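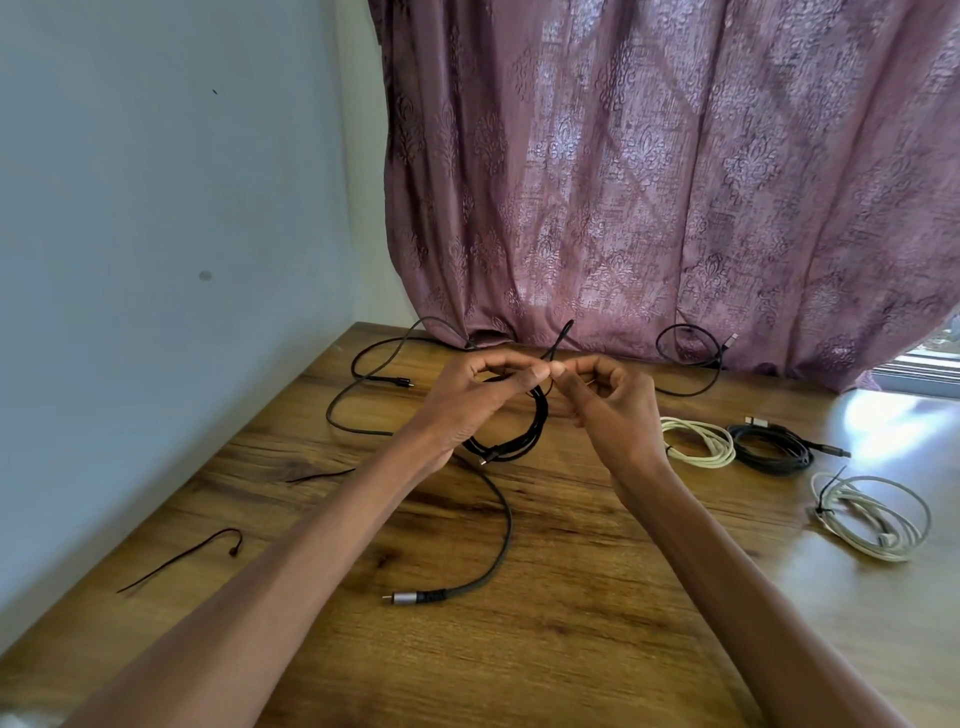
ケーブルの巻き直しと収納　作業ギャラリー

貸しスペース「Drenham」の備品ケーブルを、10月にまとめて巻き直しました。このページはその記録です。写真は木目のテーブルの上で黒いケーブルを束ねているところで、両手で輪を持ち、細い部分を指先でつまんでいます。束の下の端には銀色のコネクタの先が出ています。

備品のケーブルは全部で194本あります。引き出しと箱に分けて入れてありましたが、貸し出しのたびに巻き方が変わり、戻ってくると輪の大きさも留め方もばらばらになっていました。今回は一度すべて出して、巻き方、留め方、しまう場所をそろえました。以下は、写真の作業に関するメモです。次に巻き直しをする人と、備品を借りて返す人のために残しておきます。

作業台について

テーブルは木目のものを使いました。暖かい茶色で、濃い筋と節の模様が入っています。後ろは藤色のカーテンで、濃い紫の飾り模様がついています。カーテンの裾がテーブルの奥の縁にかかるので、長いケーブルを広げるときは少し手前に置いたほうが扱いやすいです。

右側は窓です。日中は台の右寄りがかなり明るくなります。黒いケーブルの細かい傷を見るときは右寄り、型番の小さな刻印を読むときは反射の少ない左寄り、と場所を使い分けました。夕方になると手元が暗くなるので、作業は午後3時までに切り上げています。

広げる

巻く前に、ケーブルを一度テーブルの上に伸ばします。長いものは全部まっすぐにはできませんから、大きな輪を描くように置きます。写真でも、左側から中央にかけて長い黒のケーブルが大きく曲がって置いてあります。

広げたら端から端まで指で軽くなぞります。折れ癖、硬くなったところ、被覆の裂けがあれば別の箱に分けます。コネクタの根元はとくに傷みやすいので、曲げずに目で見て確認してください。

ねじれがあるときは、片方の端を軽く持って垂らし、自然に回るのを待ちます。引っ張って直すと、その場では伸びても、しまったあとにまたねじれて戻ります。

輪を作る

片手で輪の上のほうを持ち、もう片方の手でケーブルを送っていきます。送る手は親指と人差し指でつまむだけにします。握り込むと輪の大きさがそろいません。

細いケーブルは小さめ、太いケーブルは大きめに巻きます。以前は箱の大きさに合わせて全部小さく巻いていましたが、太いものに癖がついてしまい、床に敷くと浮くようになりました。現在は箱に入らないものは引き出しに平らに入れています。

長いケーブルは順巻きと逆巻きを交互にします。いわゆる8の字巻きです。短いものは順巻きだけでかまいません。交互に巻いたものは、ほどくときに端を輪の中に通さないよう注意してください。通すと結び目がいくつもできます。

手の中で輪がずれてきたら、無理に押さえず、いったん台に置いて並べ直します。慣れないうちは最初から台の上で輪を作るほうが早いです。

端の始末

巻き終わりの端は、コネクタが束から少し出る長さにしておきます。束の中に押し込むと、次に使う人が端を探すことになり、探すあいだに巻きが崩れます。

コネクタは下に向けて束ねます。引き出しにしまうときは手前に向けます。開けたときに端子の形が見えれば、札を読まなくても取り出せます。

カバーのあるコネクタは必ずカバーをつけてください。なくしたものは受付の予備から補充できます。

留める

束は面ファスナーの帯で留めます。帯は長さ200ミリのものを標準にしました。Prusettiの黒と灰色を使っていて、黒は映像用、灰色は電源用です。

結束バンドは使いません。切るときに被覆を傷つけたことが2回ありました。ビニールタイも、芯の針金が出てくるのでやめました。輪ゴムは夏のあいだに溶けてケーブルに貼りついていたものがあり、落とすのに時間がかかりました。

帯は束の一か所だけを留めます。きつく締める必要はなく、持ち上げて輪が崩れない程度で十分です。帯の片側はケーブルの端に通したままにしてあるので、使用中も外さないでください。帯だけ外すと、たいてい床に落ちたままになります。

札をつける

札には種類、長さ、番号を書きます。長さはセンチメートルで統一しました。これまでメートルとセンチメートルが混ざっていて、「6」と「600」の札が同じ長さのケーブルについていたことがありました。今後は600と書いてあれば6メートルです。

番号は台帳「Vinia」の番号と同じです。札が読めなくなったときは、自分で書き直さずに受付に渡してください。書き直した札の番号が重複していて、今回の作業でいちばん手間がかかったのがその照合でした。

しまう

しまう場所は5段の引き出しと、その横の箱です。上から順に次のとおりです。

1段目　映像用、短いもの
2段目　映像用、長いもの
3段目　音声用
4段目　電源用
5段目　変換アダプターと小物
横の箱　修理待ち、点検前のもの

引き出しの中では束を立てて並べます。重ねると下のものが取り出せず、引っ張り出すときに上の束まで崩れます。ただし太い電源ケーブルは立たないので、4段目だけは平らに置いています。

段がいっぱいになったら、ほかの段に入れずに箱へ入れてください。空きを見て受付で移します。

借りた方へのお願い

返却のときは完全にきれいに巻けていなくてもかまいません。大きめの輪にして帯で留めてあれば、こちらで巻き直します。小さくきつく巻いたもの、コネクタのところで折り返したもの、肘と手のあいだに巻きつけたものは、癖を取るのに何日もかかることがあります。

使用中に接触が悪いと感じたケーブルは、帯に赤い札をつけて横の箱に入れてください。赤い札は引き出しの取っ手に掛けてあります。症状を一言書いてもらえると点検が早く済みます。「映らない」「動かすと切れる」くらいで大丈夫です。

屋外で使ったものは、砂や泥を乾いた布で拭いてから返してください。濡れたものは巻かずに、受付の前の台に伸ばして置いてください。

残っている作業

変換アダプターの台帳がまだできていません。Yeoの倉庫に預けてある延長コードも、次の回に持ち帰って同じ方法で巻き直す予定です。帯の灰色が足りなくなったため、電源用の一部は黒で留めてあります。届きしだい取り替えます。

当サイトでは、表示の改善のためにCookieを使用しています。閲覧を続けると、Cookieの使用に同意したものとみなされます。　同意する　設定を変更

お問い合わせ ｜ ご利用案内 ｜ © Drenham　文章と写真の無断転載はご遠慮ください ｜ ページの先頭へ戻る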